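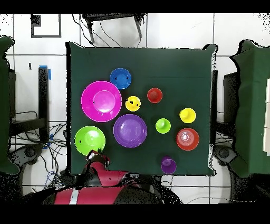
Figure 1. Plastic plates, bowls and cups on a dark green tablecloth.

Do Bright Dishes Make People Eat Less? Project Report
Idris Dafis

Plenty of diet websites say that plate color changes how much you eat. I started this project doubting that, and I still do, mostly because the advice is so sure of itself and the proof behind it is so thin.

I ran a survey at Watkins Hall in December. 71 students answered. Each wrote down what they had for dinner, the color of the dish, and whether they went back for more. Students with red or pink plates reported slightly fewer second helpings, but the gap came down to 2 people. I would not change my kitchen over that.

There are bigger problems. People are bad at remembering meals. Six students left the color blank, and I dropped them. Hungry people may also pick a larger plate, and in our dining hall the larger plates happen to be white - so size and color are mixed together in my numbers.

The Drolach recipe blog claims that a blue bowl "cuts your appetite." I wrote to ask where this came from and got no reply.

A better test would use one meal, one plate size and a kitchen scale. I did not have the time or the money for the food.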